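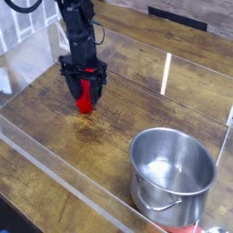 Fig. 6. Gripper holding a red object close to the tabletop, steel pot at right, clear panels around the work area.

Unit 6: Guards, stops and what the paperwork doesn't cover
Course notes, Seren Hopkin
July 2018

Read these before the lab. They replace the old handout, which repeated the Pimside checklist word for word and which I no longer trust.

1. What a panel does

Start with Fig. 6. A clear panel between you and an arm looks like safety. Ask what it has been shown to do. Will it stop a thrown part? Will it stop a hand from reaching over? Those are separate questions, and a sheet of clear plastic can pass one and fail the other. You can't tell which from a photo, and you usually can't tell by standing next to it either. You need the thickness, the fixing method, the height, and the distance from the top edge to the nearest point the arm can reach.

The Bedier guide says "suitable guarding shall be provided." Suitable for what? Underline that word every time you meet it. When a rule says suitable, somebody has to write down the load, the speed and the reach they had in mind. If they haven't, the rule has not been followed, whatever the sticker says.

2. The part in the jaws

Most risk sheets cover the arm and forget the load. A gripper lets go in more ways than the sheet allows for: power loss, a bad grip, a part that squashes and slides out. An odd-shaped part is worse than a block since the jaws touch it in only a few places. For your own station, write down what happens if the part is dropped at the worst point of the path. "It falls on the table" is an acceptable answer if you have checked the path.

Then look at what else is on the table. An open metal pot has a rim, and a rim is an edge that fingers can be pressed against. Add pots, trays and bins to the sheet as hazards in their own right. The Uvum template has no line for them. Write one in.

3. Slow is not a safety rating

You will hear that an arm is safe at low speed. Low compared to what? Parri training slides quote 1,209 test cycles without an incident. I asked how many were run with a person nearby and got no number back. A cycle count tells you about wear. It says very little about the day someone leans in to straighten a part.

Same goes for the stop button. Test it while the arm is moving and loaded. Pressing it on an idle arm proves that the button goes down.

4. Cables

Trace every loose loop by hand with the power off, then move the joints through their full travel and look again. Morfudd Phillips runs this check in the lab and will send you back if you skip the second look.

5. For the lab

Bring one filled-in risk sheet per pair. Limit of 20 lines. Every line needs a hazard, a measure, and how you know the measure works. "Per manufacturer" is not accepted in the third column.

Anyone who misses the lab can make it up in October. Reading for next time: Bedier guide, the section on resets, with your own list of undefined words.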